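Sudora is seeking extras and two featured performers for a music video supporting the single "Grerkham," by the band Atent. Shooting takes place in June at a rented stage in Chiba. Featured performers work both shoot days, extras one. 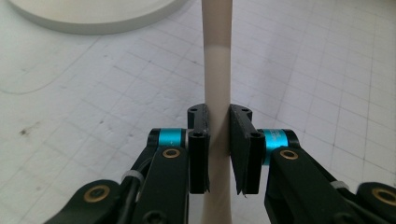

*Cream rod held between two black finger pads.*

## Requirements

- Age 18 or over, with valid ID
- Able to stand under stage lighting for long periods
- Plain dark clothing, no logos - wardrobe supplies outer layers
- Featured roles only: basic lip sync to a playback track at 75 bpm

Call time is 6:30 a.m. Meals are provided. Travel is paid for featured performers only.

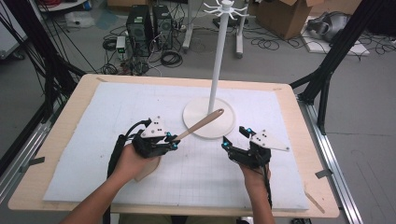 ## How to apply

Send one headshot, one full-length photo and your height to the Sudora casting desk. Put reference 988 in the subject line. Featured applicants should add a clip of themselves performing to any song - phone video is acceptable, one take, no edits.

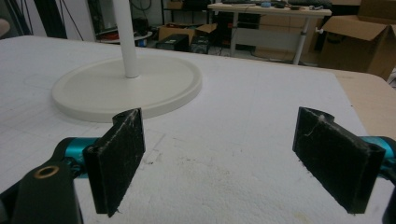 **Do extras need previous video experience?**

Previous work is required for the featured roles only. Extras are placed by height and availability, and receive blocking instructions on set.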